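The Stringer's Notebook

Areeba Rizvi had met the man three times, and every time he had asked her what she wanted to drink before he asked her anything else. It was always tea. There was never anything else in the house.

She put this in the first paragraph of the profile and her editor took it out.

"It makes him sound like somebody's uncle," Itzel Mendoza said on the phone.

"He is somebody's uncle. He's Babar Chaudhry's uncle. Babar drove me there."

"You can't print that either."

"I know I can't print it. I'm telling you."

Itzel had run the foreign desk for seven years. She ate lunch over the keyboard and she read every line twice, once for the facts and once for the lawyers. She told Areeba to keep the part about the radio and the part about the brother who died, and to cut the garden completely. The readers did not need to know that he grew tomatoes.

Areeba cut the garden. She was in the back room of a guesthouse with a fan that worked on one setting, and she had 3275 words to get down to two thousand by morning. She took out the tomatoes, the tea, the boy who carried the tray, and the long answer he had given about his school days. What was left was a man who had ordered a bus station blown up. That was true, and it was the reason anyone wanted the piece. She sent it at four and slept until the call to prayer.

The profile ran under a photograph of the bus station. By February it had been quoted in two hearings and a book. People who had never been within a thousand miles of the valley wrote to Areeba to tell her what kind of man he was. Some of them used her own sentences to do it.

Dayana Olvera wrote too. She was an analyst in Washington then, working for a contractor called Jiltwood that took up one floor over a dentist. She wanted to know if there was anything in the notebooks that had not made it into the article.

"Like what?" Areeba wrote back.

"Anything. What was on the walls. Who came in. Whether he was sick."

Areeba thought about it for most of a week. She had the notebooks in a shoebox, 146 pages in three different inks, and she had promised Babar that his name would never leave them. His name was on nearly every page. So was the name of the woman who ran the guesthouse, Tahira Mohmand, who had let her use the telephone and had not written it in the register.

She wrote back that there was nothing.

It was the only lie she told in connection with the story, and it stayed with her longer than the story did.
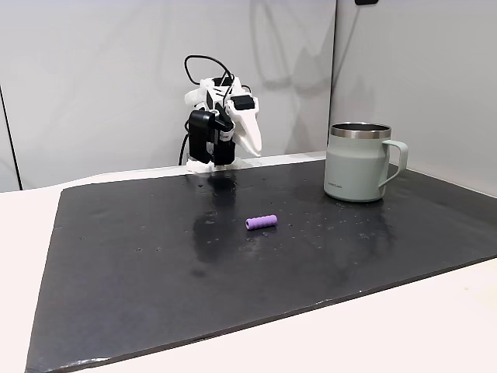 Babar

Babar Chaudhry came through the airport with one suitcase and a folder of papers held shut with a rubber band. Areeba had been writing letters on his behalf for years. She had written to two senators and a bishop. On the form where it asked how she knew the applicant, she had put "driver," and then crossed it out and put "colleague."

He was heavier than she remembered, and his beard was gray.

"You still have the same bag," he said.

"It's a good bag."

They drove to the apartment she had found for him, above a tailor's shop with the name Lashari painted on the window. He looked in all the closets. He turned the hot water on and off. Then he sat down on the only chair and she sat on the suitcase.

"My uncle read it," he said. "Your article. Somebody printed it for him."

She had wondered about this for a long time and had decided he could not have seen it.

"What did he say?"

"He said it was correct. He said you did not make anything up." Babar rubbed his knees. "He asked why you didn't put in the tomatoes. He told you about them for one hour. He thought you liked them."

"I did like them."

"I told him it was probably the editor."

Areeba said that it was. A truck was backing up in the alley, and they waited for it to finish.

"Did he know it was you who brought me?" she asked. "Was that ever a problem for you, after?"

"He sent for me to bring you. Who did you think sent for you?"

She had believed that she had talked her way in. She had told it that way at dinners, and once on the radio, how she had worked on the nephew for a month until he gave in. She looked at Babar to see if he was angry about it. He was reading the instructions on the thermostat.

"Is there a store?" he said. "I want to buy tea. You have been sitting there all this time and I have not given you anything."

She told him it was two blocks, and went to find her coat.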